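Last updated May 31, 2019

Best way to clean old cloth-bound hardcovers?

I just brought home a box of 34 old hardcovers from a library sale in Clavitz and I'm so excited! Most are Nindetti travel guides. They smell like a basement though, and a few have gray smudges on the cloth. What do I do first?
posted by clillska_reader

Oh, what a great haul! Start with the smell. Stand the books up in a big plastic tub with an open bowl of baking soda, put the lid on, and leave them for 2 weeks (keep the powder off the pages). For the smudges, use a dry soot sponge and go gently, always in one direction. Please no water on cloth covers, the dye can run! Mine came out so nice that I went back and bought more, and now I need another shelf.
Valdir Rocha

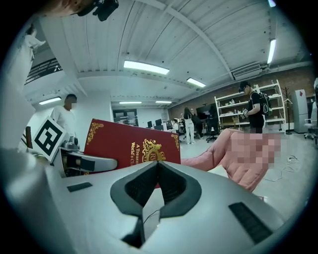
A red hardcover, held upright.

I just put mine outside in the shade on a dry day, fanned open. Works fine. Don't forget to bring them in at night!!
page619

Seconding the soot sponge! Art erasers are good too, the soft kind. Test the back cover first, and check the spines for mold before any of them go near your other books.
Ververidis41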